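February, Eleck trial kit, day two on the bench

Started 9:15. Azadeh had both arms homed before I got in. The kit is on loan from Stulloto and we need to tell them if we're keeping it. Quote is $2000 a month with support, and Damián wants a straight yes or no.

Ran the pick routine on the small packaged items, 34 cycles with the factory grip settings. The shiny red packets are next. Glare off the packets might bother the wrist camera, so Marjan is going to try a lower exposure first. Leaving the overhead lights alone until then.

Things I like: the rail is easy to get at with a hex key, and the teach mode is well laid out. Less keen on the manual. The section on two-arm collision zones refers to a menu I can't find, and Saeed couldn't either. Emailed Stulloto, no reply by 3:30.

Cable over the right arm wants watching at full stretch – add to the checklist.

Still to do:
Toolbox latch routine, left arm only, slow speed
Ask for the price of spare fingers
Save today's config as 610 and copy it to the shared drive

Zohreh has the bench until noon tomorrow. Please don't shift the two-tier shelf, its position is in the config.

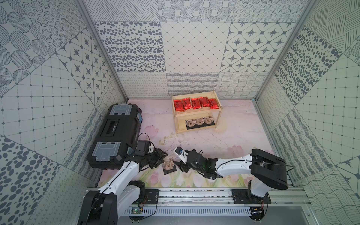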